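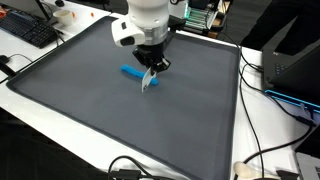

FOR IMMEDIATE RELEASE

Kavby shared workshop opens its robot arm bench to members, puts build notes online

8/12/21

Kavby, the members' workshop on the old cannery lot, is opening its robot arm bench to everyone with a current key fob. Starts now. Booking sheet is on the door and on the members' page.

The bench is called Humomton. Long story, the name stuck. It's a white arm bought secondhand, a black parallel gripper, a big shallow gray tray to work in and a pile of member-written code that finally runs without somebody holding the reset button. First job it's been set up for is soft stuff: picking up sticks of foam and modeling clay and moving them without leaving dents.

"Everybody starts with wooden blocks and I was sick of wooden blocks," said Skye Cowie, who led the build. "Soft things squash. They roll. You close the gripper two millimeters too far and you have a pancake. So we went with that."

Total spend was $3,521, arm included. Most of it came out of members' own pockets, the rest from the March parts sale. Full cost list is in the build notes, including the stuff we bought wrong and couldn't send back (the first power supply, a bag of metric screws that weren't).

WHAT'S ON THE BENCH

The arm mounts overhead, pointing down into the tray. Earlier it stood on the tabletop and kept bumping its own elbow on the shelf, so it got moved up. The finger pads are flat and translucent, cast by members in the back room, and they've been through 7 versions. Early ones were too stiff, then too floppy, then one batch never set at all and had to be scraped out of the mold with a butter knife. The current ones bend a little on contact and are easy to swap. Mold files are with the notes.

The tray has a raised rim, so anything that rolls stays put. Matte gray floor, no glare. We tried a shiny one first and the vision code saw things that wern't there.

Software is in two parts. Iltemero does the motion side, where the arm goes and how fast. Manninen handles the gripper and decides when to stop squeezing. Both were written by members, both are free to copy, both need better comments. If you like writing comments please come see us.

HOW IT WORKS FOR MEMBERS

Sessions are two hours. Three people max at the bench, one of them has to have done the safety walkthrough. The walkthrough takes nearly 40 minutes and covers the stop button, the speed limit, where to keep your hands and how to shut down properly. You can book it the same way you book the bench.

Bring your own laptop or use the bench one. Bring your own objects too, within reason. Nothing sharp, nothing with liquid in it, no food. Clay is fine if you wipe the pads after. Please wipe the pads after.

Speed is capped in Iltemero at a slow setting. Do not change the cap. If your project really needs faster, ask Skye and we'll talk about it.

There's no extra charge for members. Non-members can come to the open evening and watch, or try it with a member sitting next to them.

WHAT'S NEXT

Grip feedback is the big one. Right now Manninen guesses from motor load, which is OK for foam and kind of bad for clay. Two members are working on a thin sensor to go behind the pad. No date yet, we've learned not to give dates.

After that, sorting. By color first, then by length. Somebody also wants it to braid. We said sure, go ahead and try.

"I'd like more people breaking it in ways I haven't thought of," Cowie said. "I've been the main one using it and I have habits. I put the stick in the same place every time. Somebody else will put it in a corner and the whole thing will fall over, and then we fix that."

The workshop is also looking for: spare cable clips (lots), a decent bench lamp, silicone past it's date that you don't mind us testing with, and anyone who knows how to tidy wiring and enjoys it.

ABOUT KAVBY

Kavby is a member-run workshop with wood, metal, sewing and electronics areas. Membership is monthly, no contract. Tools are shared and so is the cleaning.

Press visits to the bench are welcome, just let us know before so the arm is powered up and someone's around to run it. Ask for Skye Cowie at the front desk, or leave a message through the contact form on the workshop site. Build notes, mold files and code for Iltemero and Manninen are on the Humomton project page.

ENDS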